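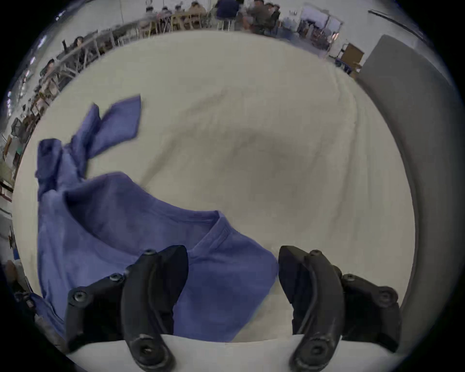

How do you keep a capsule wardrobe going past the first month?
Posted by Ekua Agbeko

I'm down to 24 pieces and I love it! Getting dressed takes me 5 minutes. But November is coming and I only own one warm sweater. Do you swap things by season or keep everything out all year?

Thaddäus Aigner
Swap! I keep a small winter box under the bed (seven things, mostly wool) and opening it feels like a birthday. Pick two base colors first, navy and gray for me, and then even the odd thrift store find goes with something. Try the Saturday market in Benbridge for sweaters, the wool stall is so good. 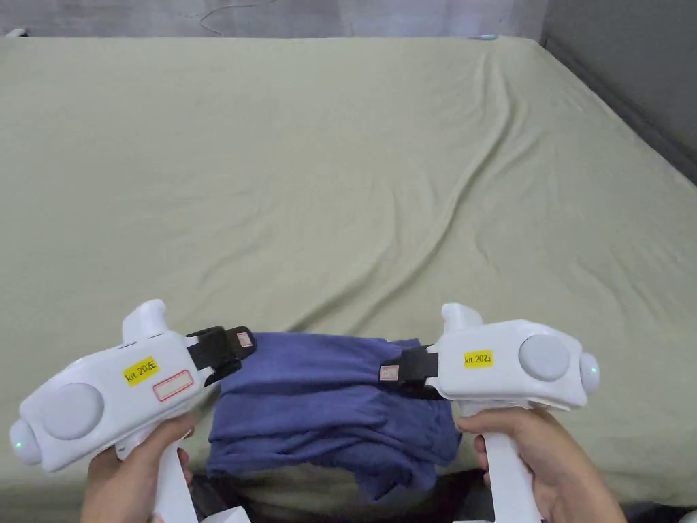 Ekua Agbeko
Oh, I love the box idea! Do socks count toward the total?

Thaddäus Aigner
Never counted mine!

nunska50
just buy another sweater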